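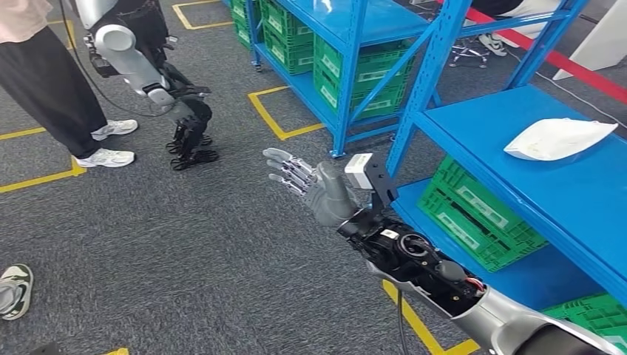

Tape on the carpet, shelves on wheels: tips for a shared workroom

Yellow tape on dark gray carpet is easy to see, also in the evening when only half of the lamps are on. I recommend it to everybody who has shelves on casters, because a shelf with wheels never stays where you left it. A rectangle on the floor tells each person where it must come back. The tips below I collected in our workroom in Curudcombe, and most of them work the same in a garage or a basement.

Before you tape

Vacuum first, and do it twice, the second time across the direction of the first. Tape on a dusty carpet holds for a weekend and then the corners stand up.

Move everything to where you think it should be and live with it for nine days before you cut any tape. In our case the cutting table changed its place two times in this period. If you want to mark something already, use small pieces of paper tape, they come off without trouble.

Check the carpet too. With short, flat carpet there is no problem. On a carpet with long pile the tape will hold only on the tips of the fibers, and I would take a thin mat instead.

How to make the rectangle

1. Roll the shelf to its place and turn all the casters in the direction in which you will pull it out.

2. Put a small cross of tape at each corner, a hand's width away from the metal. The casters swing out when they turn, so a rectangle made exactly to the size of the shelf is too small.

3. Roll the shelf away. Do not try to tape around it, your line will become a banana.

4. Stretch a string between two crosses and lay the tape along the string. Press it down with a wooden spoon or the back of a hairbrush, slowly, from one end to the other.

5. At the corners let one strip lie over the other and cut both at once with a sharp knife, but with little force. The carpet is under there!

6. Wait until the next morning before you roll anything heavy over the line.

We used Flalent floor tape, and one roll was enough for two rectangles and a long line by the wall. Ordinary packing tape I cannot recommend. It leaves glue, and the glue collects hair.

Which lines to make

A rectangle for each thing that moves. A long line for the walking way. A diagonal strip in a place where people like to put things down "only for a minute", as it says quite clearly that this piece of floor should be free. More than this you do not need. I have seen a room with four colors of tape and a printed plan on the wall to explain them, and the people there were stepping over boxes.

Keep the walking way wide enough for two persons to pass, one of them with a crate. Please also think of the feet: cables which hang down to the floor should be lifted or led along the wall wherever it is possible, above all in the walking way.

Crates on the rolling shelf

Green plastic crates, all of the same kind, were the best purchase we made. I ordered them from Solanki together with the labels. The advantage of the same kind is that any crate fits any place on the shelf, and that they stack without rocking.

– Put them on the lower levels. A shelf on wheels with a heavy top is dangerous at every door sill.

– Label the front, the side you look at when you are standing. Labels on the lid disappear as soon as you stack.

– Use white labels and a thick black pen. Write the content in two or three words and stop there. "Clamps, small" is a good label. "Various" is the beginning of a bad crate.

– Leave one crate without a fixed job. When a project is interrupted, all its parts go in together, and the next morning the table is free.

– If you need two hands and a knee to lift it, divide it into two crates.

Loading and rolling

Load from the bottom to the top and unload from the top to the bottom. Pull the shelf only if you cannot push it. When you push, hold the upright posts and not the shelf boards, so your fingers are safe from the door frame. Lock the brakes when the shelf is back in its rectangle, if it has brakes. Ours from Noltden came without them, and I bought a set of four casters with brakes later, for 169 crowns. It was worth the money, I only wish I did it at once.

Clean the casters twice in a year. Thread and carpet fiber wind themselves around the axle and one day the wheel slides more than it rolls. A seam ripper is the best tool for it. Afterwards one drop of oil, wiped off well, so it does not go into the carpet.

The large shelf

The big shelf should not move at all. Take a model with diagonal bracing if you can choose. The braces look like an unnecessary thing in the shop, but a tall shelf without them leans to one side after some months of use. Tighten all the bolts again after the first month with full load, and fix the shelf to the wall with two angle brackets.

I compared the prices before we bought ours. The simple one was 235 crowns and the braced one 374. The difference hurts a little, but you buy such a shelf once.

For the top I have only one rule: light things. Empty bags, bubble wrap, a roll of foam. An empty bag on the top shelf can stay there if it has a use. If it has been there since spring, take it down.

When the tape gets old

Corners lift first. Cut the loose piece away with a straight cut and lay a new piece over the place, with a finger's width of overlap. Do not glue it down.

To remove a complete line, warm it with a hair dryer on the low setting and pull it back flat over itself, very slowly. If you pull upward, the fibers come with it. What remains of the glue can be taken away with a cloth and a little rubbing alcohol, but try first under a table, in a place where a pale spot will not disturb you.

One more thing about shoes

White soles show you very quickly how clean the carpet is. We keep a stiff brush and a flat mat at the door, and in September, when the wet leaves begin, I put a second mat behind the first one. The tape stays yellow much longer this way.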